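Poultry and Small Flocks / Other Birds / Who's eating their quail eggs?

grevo_gardens
Okay, I need to talk to people who get it. We're in our second spring with coturnix quail and I am completely smitten with the eggs. I had 19 on the counter this morning! My question is why so few people around here eat them. Our local shop in Ollport won't even stock them, says they don't move, yet the same shop sells duck eggs without any trouble. 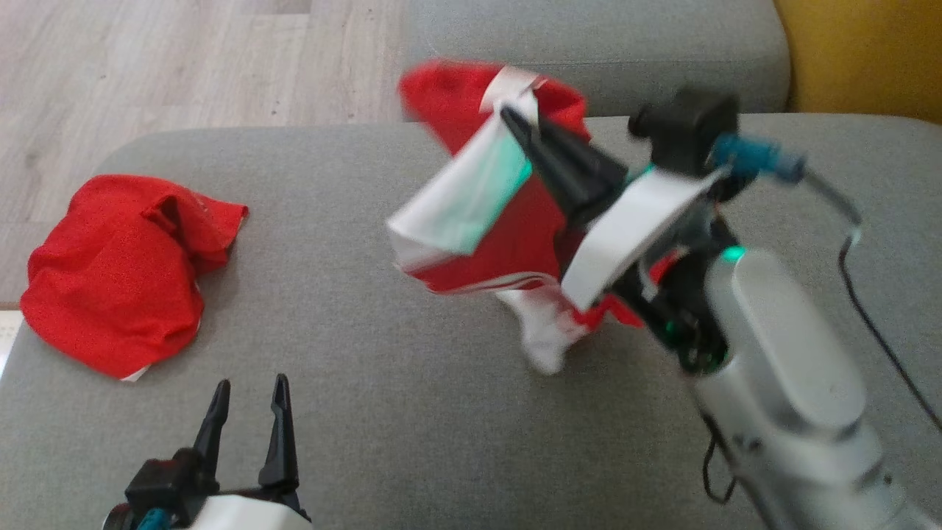 I've been boiling mine for two and a half minutes, then straight into cold water, and the yolks come out the colour of marigolds. My kids have them in their lunches with a bit of celery salt. Peeling is fiddly, I'll give you that, but a splash of vinegar in the pot softens the shell and after that they practically slide out.

So who else is eating them, and how?

mallee_hen
Love a quail egg but I think you've answered your own question with the peeling. People come home from work, they want an omelette, and they're not going to crack a dozen tiny things into a bowl. I keep hens for breakfast and quail for fun.

Danylo Moroz
Pickled! Malt vinegar, a bit of brown sugar, mustard seed, one dried chilli. Leave the jar at the back of the fridge for 2 weeks if you can stand it. My neighbours ask for them by the jar now and I've had to set up a second pen to keep up (no complaints from me, they're lovely little birds to watch).

Also get yourself the little scissors with the round hole. They take the top off clean and you don't get shell in the pan. 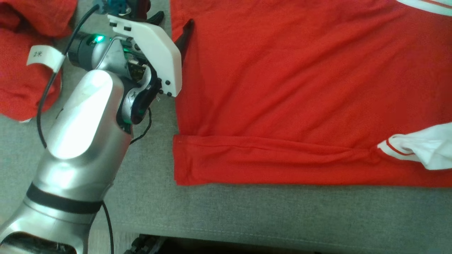
boateng_road disagrees with Danylo about the scissors and says a serrated paring knife does the same job for nothing, one quick saw across the blunt end. She also reckons price is what puts people off, given that a tray of quail eggs costs more than a dozen free-range hen's eggs and feeds one person.

mallee_hen
Price is a fair point. Mine are on high-protein game bird crumble and it is not cheap! Hens will at least tidy up the kitchen scraps.

grevo_gardens
But they eat so little! I worked ours out in April and the quail were costing me less per gram of egg than the hens were, mostly on account of the hens going broody one after the other. I'm not saying it'd be the same for everyone. My hens are very lazy.

Danylo, I'm starting a jar tonight. Do you prick them first?

Danylo Moroz
No pricking. Peel them, pack them in, cover them right up to the neck of the jar. And keep it in the fridge the whole time, please don't leave it on a shelf like your nan might have.

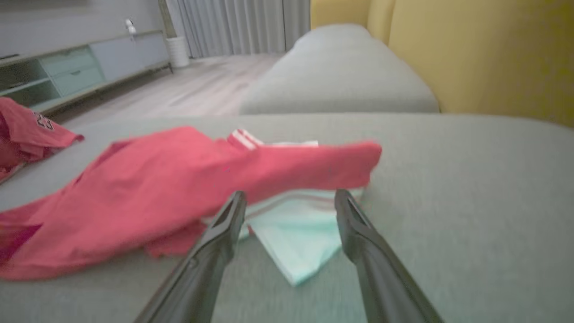

Last edited by grevo_gardens, 6:19 pm

Edit: jar is done, thank you all! I used Danylo's brine with half the sugar and threw in a bay leaf off the tree.

prornitz
Half the sugar is a mistake in my opinion, you want it to balance the malt. Try cider vinegar next time if you don't like it sweet.

grevo_gardens
Noted, I'll do one of each and report back. Does anyone flavour theirs with beetroot? I've got a whole row that needs pulling.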